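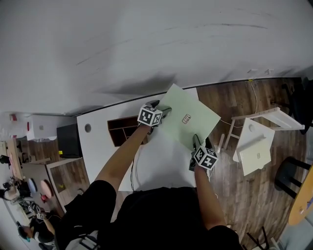 Workshop notebook, November, Wednesday
Paper sizing trials, gelatin batch 2

Started the second batch at 8:30. Same gelatin as last time, the Korstead photographic grade, from the bag Oana opened for the first batch. Soaked in cold water for 40 minutes, then brought up slowly in the double boiler. Held at 50 C. Last time I let it climb to 62 while I was on the phone and the sheets came out with a faint yellow cast along one edge. I can't prove the heat did it, but I stayed next to the pot today.

Strength is 2 percent by weight, down from 3. The batch 1 sheets were too hard. Ileana tried a ruling pen on them and said the ink sat on top and took forever to dry, and when she folded one the surface cracked along the crease. For endpapers that's no good.

Sheets used: the cotton and flax mix from the September beating, unsized, pressed and loft dried. Gheorghița cut them down and marked the grain direction in pencil on the back corner. Please keep doing this, it saves me tearing a strip off each one.

Procedure as done today:
Warmed the tray with hot water first and emptied it. Poured size to a depth of two fingers. Slid each sheet in from the short side, left it until it stopped bubbling, turned it once, lifted it out by two corners and let it drain over the tray. Then between felts, light press, and onto the lines. The felts from the old stack leave lint, so I used the newer ones only.

One sheet tore on lifting. My fault, I took it by one corner while reaching for the felt. Wet waterleaf has no strength to speak of and I know this. Kept the pieces for the ink test.

By 10:15 the size in the tray was starting to skin over. Put it back in the pot and reheated. Relu thinks we should build the tray into a water bath so it holds its temperature. He has a leftover steel pan from the Manole job that might fit. He'll measure it when he's next in the back store. I'd want a drain on it, because tipping a full bath by hand is asking for a wet floor.

Humidity in the drying room was 61 percent at the start and went up to 70 once everything was hung. Opened the high window and left the fan on low, pointed at the wall. Last batch the fan was pointed straight at the lines and the outer sheets cockled badly.

Ink test at 4:00, on offcuts that had gone through first and dried on the warm plate. Not a fair test as size is supposed to cure for a couple of weeks, but I wanted an early idea.
Iron gall, steel nib: clean line, slight feathering on the cross strokes.
Walnut ink, brush: even, no spotting.
Plain water drop: took 156 seconds to sink in. An unsized offcut drank it at once.
Fold test: no cracking that I could see with the loupe.

So 2 percent looks closer to what we want for endpapers. For writing paper I would go a little higher. Silviu suggested 2.5 and a second dip, which is how he was taught, but a second dip doubles the handling and that's where we lose sheets.

Cost note. Silviu asked again what it would take to do the Flendano order in our own sized paper. They want 1000 sheets by spring. With the lines we have, drying is the slow part by a long way, and I don't see it happening unless we get the other loft room back. The dipping itself would be fine. I told him I would write down real times for the next two batches before anyone promises anything.

Alum: left it out on purpose. The old recipes all have it and it does harden the size, but these books are meant to last and I don't want the acid. Ileana agrees. If mold becomes a problem in the pot we make less and use it the same day.

Leftover size poured into the jar, labeled, in the fridge, bottom shelf. Throw out by Friday.

To do
Check sheets on the lines first thing, turn the ones nearest the wall.
Order more blotters.
Ask Oana if the pH strips came in. The open pack is past its date.
Wash the newer felts in plain water, no soap.
Repeat the water drop test on full sheets after two weeks – same dropper, same room.
Find the second thermometer. The one on the pot reads 2 degrees high against the glass one, so the 50 C above is really 48.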